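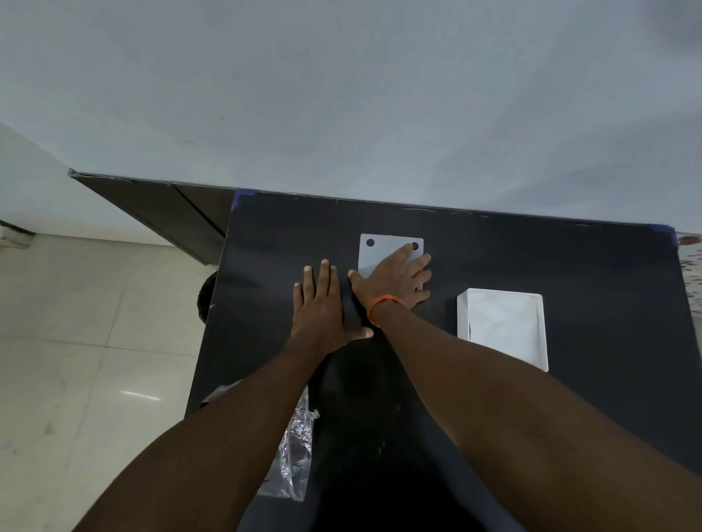
4. Fitting the Nindis wheel sensors

This section is for cars with the Havik hub, version 2 or later. If your car has the older hub, please read section 7 first.

Before you start
The car must stand on four axle stands, with the battery switch in the OFF position. Let the brakes cool for 70 minutes after the last run.

CAUTION: Do not work under a car which is held only by the air jacks.

4.1 Mounting
1. Remove the wheel and put it flat, with the outer side up.
2. Clean the sensor seat on the upright with brake cleaner. Wait until it is dry.
3. Push the sensor into the seat by hand until the collar touches the metal. Do not use a hammer.
4. Tighten the M5 bolt to 6 Nm.
5. Lead the cable behind the upper wishbone and fix it with two clips. Turn the steering fully left and right to check that the cable is not stretched.
6. Repeat for the other three corners.

Note: The rear cables are 985 mm long. The front cables are shorter, so do not mix them.

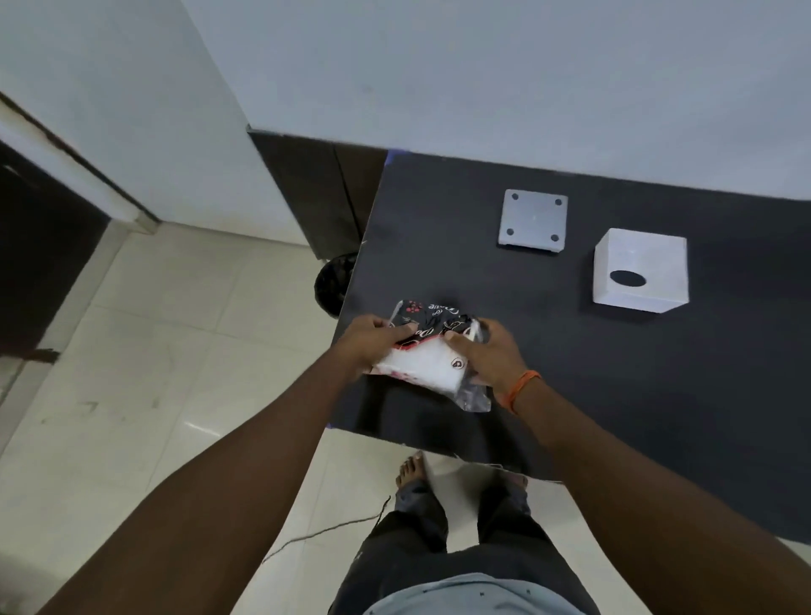 After mounting, look into each wheel well and the cockpit for things that were left behind. Rags, cable ties and gloves are the most usual. Soft plastic packaging is also a risk near the brake discs: a crinkled pack like the black one with small red dots, with a transparent flap hanging from its corner, can melt on a hot disc and stick to the sensor tip. Keep such packs in the tool cart.

4.2 First check
1. Switch on the battery and wait for the green light on the logger.
2. Open the Wheels page and turn each hub slowly by hand. The number on the page must change.
3. If you see error 614, the plug is not fully closed. Switch off, push the plug until it clicks, and try again.
4. If you see error 53, the gap is too big. Go back to step 3 of 4.1.

Put the wheels back and tighten the nuts as written in your car manual. Drive the first lap at low speed and save the data file.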